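Bench 2 notebook, August. Grasp planner versus the clear bin, continued.

Started the morning by reading my own notes from last time, which say "fixed the depth holes". They do not say how. A search of the repo suggests I fixed them by setting a flag called tmp_ignore_holes to true and going home.

So, from the top. The planner (Riveck, still on the branch with the rude name) takes the merged cloud, throws out anything it thinks is table, and proposes grasps on what is left. With opaque things it does this very well. With clear plastic it sees the wall behind, decides the bin is a rumour, and plans straight through the side of it.

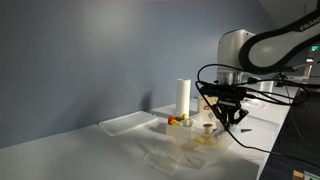 Birthe Þórarinsdóttir
Manipulation software, planning and control

Baseline first, with the old mask. 2,011 candidates came out of the sampler on the saved cloud, and a good many of the top-ranked ones had the fingers passing through plastic. The collision checker was happy with all of them. It can only object to things it has been told about, and it had been told about a table and a wall.

Two ways to go:

a) Fill the holes. Leokadia's idea: where the depth image has dropouts next to a straight edge in the colour image, assume a transparent surface and put voxels there. Clever, and slow, and it also puts voxels along every crease in the white cloth, because a crease is a straight edge if you squint, and the code squints.

b) Cheat. We own the bin. Put a box model in the planning scene, fit it to whatever edges we can find, and treat the walls as solid.

Went with (b) and will defend it as "using priors". Same sampler seed, same cloud: 1,594 candidates survive. I went through the rejected ones in the viewer until my eyes gave up, and they were all honest wall collisions apart from a clump near the rim, where the margin is too fat. Reduced the margin. Clump came back. Put the margin in the config file so that the next person can be annoyed by it without recompiling.

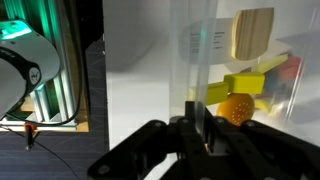
The wrist view is the awkward one. The fingers take up a great slab of the lower image, and the self-filter was built from the gripper mesh without any of the bolts or linkage plates, so slivers of our own hardware were getting through as graspable objects. One proposed grasp was on the gripper, by the gripper. It scored well. Padded the filter mesh by 2 mm and the slivers went. Should be regenerated from the proper CAD, which Mesta have, and which I have asked for.

Also: anything seen through a bin wall comes out smeared towards the camera. For now, points whose ray crosses a modelled wall get a lower weight. The number I picked is 60 per cent of full weight. There is no science in it. Leokadia Zalewska asked where it came from and I said "experience", and she wrote that in the commit message with the quotation marks.

Hand-eye calibration: reran it, since the two clouds were arguing about where the back edge of the bin was. The new transform goes in calib/hodier. Do not use the one in calib/hodier_new, it is older.

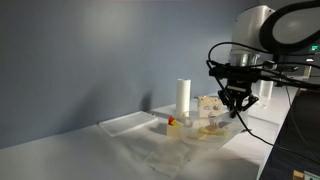
Approach direction next. With the walls in the scene the planner now likes coming straight down, good, but it picks the wrist rotation as if cables were a matter of opinion. Added a soft cost on joint seven away from its middle. A hard limit would be tidier, except that it makes the corners of the bin unreachable from half the start poses. Soft cost stays.

Left to do:
- box fit jumps when the flat tray is near the bin, it likes the tray's edges just as much
- log the rejected candidates with a reason, at present it's a bare False
- ask Buckley whether his cloud viewer can colour by ray weight
- remove tmp_ignore_holes. Found it set in three other launch files. L. says two of them are hers.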